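Maleo baut Fortbildung zur Wundversorgung aus: Programm Drundudari startet im Mai mit 44 Kursen

Neues Angebot für Hausarztpraxen, Pflegedienste und Notfallambulanzen / Anmeldung über das Portal Drerkulari / Kursorte erstmals auch außerhalb der großen Städte

Der Fortbildungsträger Maleo erweitert sein Angebot zur Versorgung akuter und chronischer Wunden. Unter dem Namen Drundudari beginnt im Mai ein Kursprogramm, das sich an Ärztinnen und Ärzte in Weiterbildung, an medizinische Fachangestellte und an Pflegefachkräfte richtet. Geplant sind im ersten Programmjahr 44 Kurse. Dafür stehen 2.694 Plätze zur Verfügung, Präsenz- und Onlineplätze zusammengerechnet.

Im vergangenen Programmjahr hatten 1.993 Personen an Veranstaltungen von Maleo teilgenommen. Ein großer Teil kam aus Praxen mit kleinem Team, in denen die Wundversorgung neben dem laufenden Sprechstundenbetrieb geleistet wird. Viele Teilnehmende hatten in den Rückmeldebögen um kürzere Kurse, spätere Anfangszeiten und mehr Übungszeit gebeten. Diese Punkte sind in die Planung eingeflossen.

"Wer in der Praxis eine Schnittwunde versorgt, muss in wenigen Minuten entscheiden, ob geklebt, geklammert oder genäht wird und ob der Patient überhaupt in der Praxis bleiben kann", erklärt Reece Tapley, Leitung Fortbildung bei Maleo. "Diese Entscheidung kommt in vielen Kursen zu kurz. Wir haben ihr deshalb einen eigenen Kursteil gegeben."

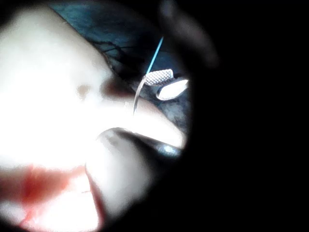 Vier Module, einzeln buchbar

Drundudari besteht aus vier Modulen. Sie können einzeln oder zusammen gebucht werden, eine feste Reihenfolge ist nicht vorgeschrieben.

Das erste Modul behandelt die Beurteilung frischer Wunden: Anamnese, Prüfung von Durchblutung, Motorik und Sensibilität, Impfstatus, Dokumentation und die Kriterien für eine Überweisung. Im zweiten Modul geht es um Reinigung, örtliche Betäubung und Wundverschluss. Geübt werden Einzelknopfnaht, Rückstichnaht und fortlaufende Naht, außerdem das Entfernen von Fäden und Klammern.

Das dritte Modul ist chronischen Wunden gewidmet. Schwerpunkte sind das diabetische Fußsyndrom, das Ulcus cruris und der Dekubitus. Die Teilnehmenden bearbeiten Fallbeispiele und stellen dafür einen Behandlungsplan auf, der auch Kompression, Druckentlastung und die Abstimmung mit dem Pflegedienst umfasst. Das vierte Modul befasst sich mit Abläufen im Team, von der telefonischen Ersteinschätzung über die Materialhaltung bis zur Nachkontrolle. Hier sind gemeinsame Anmeldungen aus einer Praxis ausdrücklich erwünscht.

Die Module eins und zwei finden vollständig in Präsenz statt. Bei den Modulen drei und vier wird der theoretische Teil online angeboten, die Übungen folgen an einem Kursort.

Welche Tätigkeiten die einzelnen Berufsgruppen nach dem Kurs übernehmen dürfen, richtet sich weiterhin nach den berufsrechtlichen Vorgaben und nach der Delegation durch die verantwortliche Ärztin oder den verantwortlichen Arzt. Die Teilnahmebescheinigung ersetzt keine Qualifikation. Auf diesen Punkt wird in den Kursunterlagen gesondert hingewiesen.

Anmeldung und Unterlagen

Die Anmeldung läuft über das Portal Drerkulari. Dort sind alle Termine, Kursorte und Gebühren hinterlegt. Nach der Buchung werden im persönlichen Bereich die Skripte, Literaturhinweise und ein kurzer Fragebogen zum Vorwissen freigeschaltet. Der Fragebogen ist freiwillig. Die Dozentinnen und Dozenten nutzen ihn, um die Übungsgruppen zusammenzustellen.
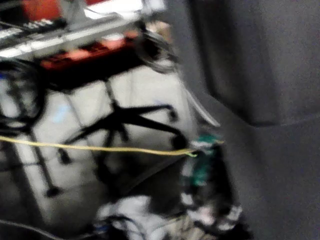 Für Praxen, die mehrere Beschäftigte anmelden, gibt es im Portal einen Sammelzugang. Die Praxisleitung kann darüber Plätze reservieren und die Namen bis eine Woche vor Kursbeginn nachtragen. Umbuchungen auf einen anderen Termin desselben Moduls sind einmal kostenfrei möglich. Wer kurzfristig erkrankt, erhält eine Gutschrift für den nächsten freien Termin.

Die Onlineteile beginnen jeweils um 19.30 Uhr und dauern neunzig Minuten. Sie werden aufgezeichnet und stehen den angemeldeten Teilnehmenden bis zum Ende des Programmjahres zur Verfügung. Fragen können während der Veranstaltung schriftlich gestellt werden, spätere Fragen beantwortet das Dozententeam gesammelt im Portal.

Kooperation mit Bickerstaff

Partner des Programms ist die Bildungsgesellschaft Bickerstaff. Sie stellt Kursräume in kleineren Städten bereit und übernimmt die Organisation vor Ort. Bislang mussten Interessierte aus ländlichen Regionen für die Nahtkurse oft eine Übernachtung einplanen. Mit den zusätzlichen Kursorten soll die An- und Abreise in den meisten Fällen an einem Tag möglich sein.

Bickerstaff bringt außerdem Erfahrung aus der Pflegefortbildung ein und hat die Inhalte des dritten Moduls mitentwickelt. Die fachliche Verantwortung für alle Module liegt bei Maleo. Beide Partner haben zunächst eine Zusammenarbeit über zwei Programmjahre vereinbart.

"In der Versorgung chronischer Wunden arbeiten Praxis und Pflegedienst an denselben Patienten, sehen sich aber selten", so Tapley. "In den Kursen sitzen beide Seiten am selben Tisch. Wir erwarten, dass dabei auch über Verordnungen und Übergabebögen gesprochen wird, und haben dafür Zeit eingeplant."

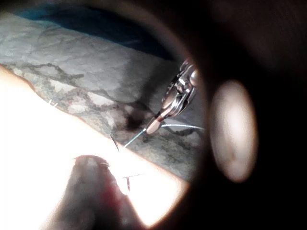
Grau marmorierte Oberfläche mit feinen dunklen Linien, am oberen Rand ein dunkles, blaugrünes Tuch. Foto: Maleo

Gebühren und Auswertung

Die Gebühren richten sich nach dem Modul und dem Anteil der Präsenzzeit. Übungsmaterial und Skripte sind enthalten. Beschäftigte in Ausbildung und Studierende im Praktischen Jahr zahlen den halben Satz, ein Nachweis ist bei der Anmeldung hochzuladen. Fortbildungspunkte werden für jeden Termin einzeln beantragt, der aktuelle Stand ist im Portal beim jeweiligen Kurs vermerkt.

Nach Abschluss des ersten Programmjahres wird Maleo die Rückmeldungen auswerten und eine Zusammenfassung veröffentlichen. Gefragt wird unter anderem, welche Techniken die Teilnehmenden drei Monate nach dem Kurs im Alltag anwenden und wo sie weiteren Übungsbedarf sehen. Auf dieser Grundlage wird entschieden, ob ein weiteres Modul zur Versorgung von Verbrennungen hinzukommt.

Über Maleo

Maleo ist ein Träger für berufsbegleitende Fortbildung im Gesundheitswesen. Das Angebot umfasst Kurse zur Wundversorgung, zur Hygiene in der Praxis und zum Notfallmanagement.

Pressekontakt

Maleo, Presse und Öffentlichkeitsarbeit
Ansprechpartner für fachliche Fragen: Reece Tapley, Leitung Fortbildung
Abdruck honorarfrei, Belegexemplar erbeten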